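Plevex 2.0 and the planner that "just works"

Last updated: December 2018

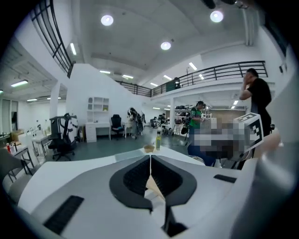 Does the new Plevex planner remove the need for hand tuning?

Only for the easy part of the job. It picks sensible defaults for free-space moves, and you will still be setting contact speeds and approach angles yourself.

The release notes from Hondari say otherwise, so I spent two weeks with the build to see what they meant. The headline claim is that grasp planning and motion planning now share one cost function, and that a user can record a handful of demonstrations and let the software fill in the rest. The first half is true and welcome. Anyone who has watched a lovely grasp get thrown out by the arm planner at the last moment will be glad of it.

The second half I don't buy. I ran 104 pick attempts on bottles and small bowls with the defaults untouched. Of the failures I could trace, most came down to the pose estimate. Glass is still glass. The depth filter smooths over it, the planner receives a tidy surface that doesn't exist, and it plans a perfectly smooth path to the wrong spot. The log then reports a planning success, and technically it was one. Romain Besnard filed a ticket on this in February and it is still open, with nine comments under it, mostly people asking if there has been any news.

Hondari's own benchmark lists 641 trials. I looked for the object list and found a single line saying "common household items." Clarthorpe got the same answer when they wrote in to ask. If the items are matte boxes and foam blocks, the number says very little about anybody's kitchen counter. Publish the list and I'll happily run it again.

Margaux Pons, who has been using the build longer than I have, thinks I'm being hard on it. Her point is that replanning is much quicker now, and when the camera gets a second look the arm recovers by itself. Fair enough, though it needs that second look, and the default is to take one view and commit. The setting is four menus deep. Turn it on before you do anything else.

Two smaller gripes. The marker calibration tool overwrites the old file without asking, so keep a copy somewhere. And the Shehu plugin loads without complaint but ignores your joint limits until you restart the whole session, a bug I would have expected someone to catch before release.

My advice is to install it on a spare machine, keep the old version for real work, and wait for the next point release.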